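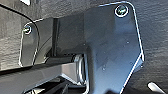
Grey in the Wumum room, close up.

Search this site Search

New grey coverings in the Wumum room

The Wumum room at Asumden is back in use with its new grey coverings. The order came to £2,484 including delivery, a little under what we had set aside in the spring, and the fitting took four days. Bookings that were moved to the upstairs room have now been moved back. If yours still shows the old room on the calendar, tell the office and we will change it.

Most people who use the room regularly will remember the old beige. It had faded badly on the window side and was coming away at the corners, and the patch by the door had been glued down so many times that it had gone hard. Several of you said in the autumn survey that it made the room look older than it is. We agreed, and it went to the top of the list.

Katsaros sent us nine samples. We left them out on the long bench for a fortnight and asked people to write a comment on the sheet beside them. The pale ones were popular at first, but by the end of the second week they were covered in pencil marks and what looked like tea. The two blues were fine in the morning and rather gloomy after about four o'clock. The greys got the fewest comments of any kind, which we took as a good sign, and the darker of the greys hid the marks best.

The Udel range was cheaper and we did look at it seriously. It has a longer pile, and small screws and bits of wire disappeared into it on the sample we tried. For a room where people spend much of the day looking for small screws, that settled it. The one we chose has a fine, close texture.

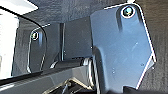 The dark grey against the bright white at the left-hand side.

The contrast with the white is stronger than we expected. On bright days you may find the white parts glare a bit when you look up from the darker ones. The blinds help, and they can be left half down without anyone needing to switch the lights on. We have also ordered a softer bulb for the lamp nearest the door and will see whether it makes a difference before buying more.

Several people have asked about the sound. The room does seem quieter. You no longer hear every dropped spanner from the corridor, and phone calls at the far end are easier to ignore. We have not measured anything, so take that as an impression.

Looking after the coverings

Please brush or vacuum them. The small hand vacuum is on the shelf under the sink, and the soft brush attachment is in the drawer next to it. The stiff brush belongs to the bike shed and will rough up the surface, so leave it there.

Spills should be blotted with a dry cloth first, then a damp one. Do not use the orange spray. Katsaros say plain water is enough for most things, and a little washing-up liquid for grease. If a mark won't shift, put a note in the book and leave it alone.

Dust and pale fluff do show up on dark grey. A quick going-over at the end of a session takes a couple of minutes and saves a longer one later.

Tape is the other thing. Masking tape comes off cleanly if it is removed the same day. Parcel tape doesn't, and it pulled the surface up on the sample piece we tested. There is a roll of masking tape on a hook by the light switch.

Cables should be kept clear of the walkway between the bench and the door as before. The hooks along the wall have gone back up in their old positions, with two extra near the sockets.

Leftover pieces

We have a box of offcuts, mostly narrow strips, with a few pieces big enough to line a drawer or go under a vice. They are free to anyone who uses the room. The box is in the corridor outside and will stay there until the end of June, when whatever is left goes to the scrap store. The largest piece has been kept back for repairs, so please don't take the roll standing behind the cupboard.

The old beige has all gone. One or two people had asked for some of it, and the usable lengths were collected the week it came up.

Next on the list

The upstairs room needs new blinds, and the tap in the kitchen is due to be replaced. We will also be sorting out the shelving in the store, where 193 labelled tubs currently share space with a large number of unlabelled ones. If you have a tub in there without a name on it, please put one on. Labels and a pen are on the windowsill.

Comments on the Wumum room can go in the book or to the office. It would be useful to hear from people who work in there in the evening, as most of the remarks so far are from the daytime groups.

Fatima Visser

Contact us | © Asumden | Back to top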